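Remote control gets the attention, but I would still start with a tool in the hand. Parisa Amini spent March teaching cloth handling both ways at Jarnau. She kept 577 demonstrations made by hand and 74 made over the remote link. The operators were good - the link just made them slow and stiff.

Cloth punishes stiffness. A person holding the gripper adjusts without thinking, and that adjusting is what we want to record. It should be recorded in ordinary rooms, too.

Blue cloth on the bed, with the mask carton by the wall.
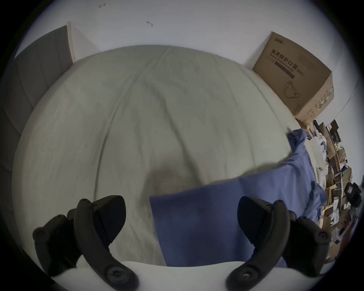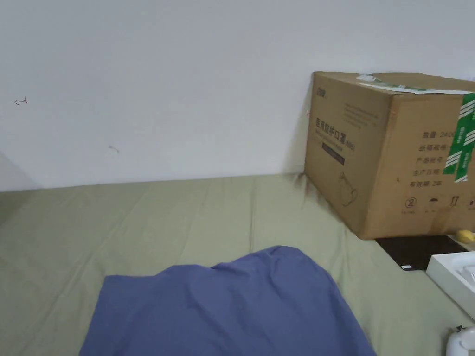 Remote control has its place, mainly for heavy or dangerous jobs. For bedding, I would spend the money on more homes and more hands.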